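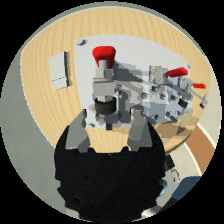 Last updated: Sun 13 March

The Second Block
a short story by Hajnalka Deák

Corina Kälin had been clamping parts at Plavex for 12 years when they asked her to watch a robot do it on a screen.

She said yes before Nicanor had finished the question. She loved this stuff! She had grown up on paperback novels where a machine brought you soup and folded the sheets, and she was still waiting for the soup. If the sheets were going to take a while, a toggle clamp would do to start with.

"It's only the simulation," Nicanor Henríquez warned her, pulling a second chair up to the desk. "The arm in there thinks it's the arm in the cell. Same reach. Same gripper, or near enough."

"And the clamps?"

"You tell me."

She leaned in until her nose was nearly on the glass. The gripper's two gray fingers stood open, and past them was the base plate with the big red knob on its closest clamp. She laughed out loud. She had turned knobs like that with cold hands and with a coffee in the other one, and once with her elbow, and it had never crossed her mind that somebody would have to explain it to a computer.

"What does it do first?"

"It picks up a block, sets it against the stop and closes the clamp." He scratched his chin. "It's pretty good at the first part."

He pressed a key. The fingers drifted forward, slowed, thought it over and drifted back again.

"Oh, come on," said Corina, delighted. "You had it!"

They ran it until lunch and then they ran it through lunch. By two o'clock she had stopped calling it the program and started calling it Preda, after the name on the folder, and Nicanor had given up correcting her. Preda could find a block from any side. Preda could set one down as gently as an egg. Ask it to close a clamp, though, and it pushed in exactly the wrong place with tremendous confidence. 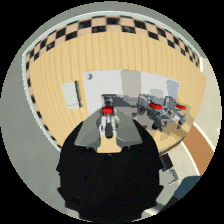

Corina's whole day, when she thought about it, was made of things like that. Wipe the plate, seat the part, feel for the little bit of play, close up, go on. At home it was the same with the dishwasher door that had to be lifted before it would shut. You learned it once and your hand kept it. She tried to picture having only the round view to go by, with three red pieces across the middle of it and your own big black hand filling the bottom, and no palm to feel anything with. Which red one would you go for? She'd have grabbed the wrong one too.

"Can you make it push lower?" she asked.

"How much lower?"

She held up her hand and closed it on nothing, slowly, the way she did every morning. Then she did it again while he typed.

Jörg Heitmann came by at the end of the shift with his coat already on. He ran the floor, and he had promised the owners in Jadville an answer.

"So can it do the job?"

"It can do 2 things out of 3000," said Nicanor.

"It can do blocks," said Corina. "Jörg, you should see it do blocks. It's wonderful. Sit down!"

He didn't sit, but he put his bag on the floor. Nicanor switched to the outside view so he could see the whole arm.
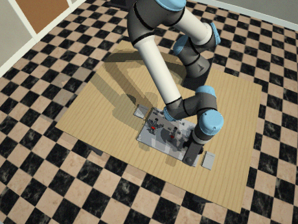

The arm over the plate, with the second block next to the gripper.

"What's it waiting for?" said Jörg.

"Give it a second."

The wrist turned. Corina found that her own hand had come up off the desk, fingers apart. The gripper went in low this time, lower than it had all day, and found the clamp and leaned on it. The handle moved. It went maybe halfway and stopped there.

"That's not closed," said Jörg.

"No," she said, "but it moved! It's never moved!"

He looked at the clock, and then at the chair.

"Run it again," he said, and started unbuttoning his coat.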